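Jarkar Desk Things: data card

Welcome! Jarkar is a collection of small things people keep on their desks: pencils, pens, erasers, clips, little ornaments, the stuff that piles up next to a keyboard and never quite goes away. It started with a drawer at Chathurika Gazi's place and grew from there, and we are very happy to finally have it in a shape other people can use.

What's inside

There are 108 items so far. Every item has its own folder with pictures and a plain text note. The note says what the thing is, what color it is, how big it is next to a standard pencil, and anything fun we know about it. Items are sorted into 4 groups:

writing: pencils, mechanical pencils, pens, markers
holding: clips, bands, trays, cups
fixing: erasers, tape, glue sticks
just because: smooth stones, toy eggs, tiny animals, marbles

The last group is everybody's favorite and we make no apology for how big it has become. If you have ever picked up a shiny little object in the middle of a phone call and rolled it around until the call was over, you know exactly what goes in there.

How the pictures are organized

Most items are shown alone first, then together with something from another group. The pairs are the best part! A pencil by itself tells you very little about scale, but put it near something round and glossy and suddenly you get a feel for both. We also like pairs for color. Yellow and orange turn up a lot because bright things are easy to find on a messy desk (and, okay, because Wilmer Usuga likes them).
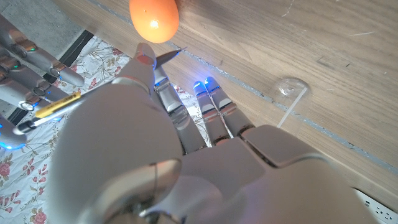
Mechanical pencil with a yellow barrel section, orange egg-shaped object on light wood. Groups: writing, just because.

Mechanical pencils got extra care in this release. Anselmo Correa went back over all the notes and split the old "pencil" field into barrel, grip and tip, so you can now look for a black grip or a metal tip without reading every file. It makes browsing so much nicer. If a pencil has printing on it we say so, but we only copy out the words when they are easy to read. Guesses go in the comments line with a question mark.

Words we use

Barrel: the main body, where most of the color is.
Grip: the part down near the writing end.
Tip: the narrow end where the lead comes out. If no lead is showing we leave the lead field blank.
Egg-shaped: anything oval and smooth, whatever it might be made of. We used to write "egg" and people asked if it was breakfast.
Glossy: it has a clear bright highlight. Everything else is "plain" for now. Nilton Cárdenas wants a third word for satin surfaces and is welcome to suggest one.

Using the notes

Open any note in a text editor. The first line is the item name, then the group, then one line per field, with comments at the end. Blank means we didn't know or couldn't tell, so please don't read a blank as a "no". Names are all lowercase. Spaces are fine.

Known rough spots

Sizes are by eye. Three items are listed twice under different names (two of the clips are the worst offenders, and there's a marble that got in as a stone). Orange and red were mixed up in the oldest notes, and I've fixed the ones I found. Clear tape is hard to see in nearly every picture of it, sorry, we tried!

Adding your own

Please do! Send one item at a time with at least one picture and a filled-in note. Pick a light, plain surface if you can, wood is lovely. Ordinary things are very welcome. Somebody's half-used eraser is one of the most looked-at items in the whole collection, which made my week.

Next up, planned for October: a group for things with lids, and better notes for the Clukance and Datemley drawers, which are packed with pens we haven't touched yet.

Thanks to Chathurika, Wilmer, Anselmo and Nilton for all the sorting. Corrections to me, Craig Cruickshank, through the issues page.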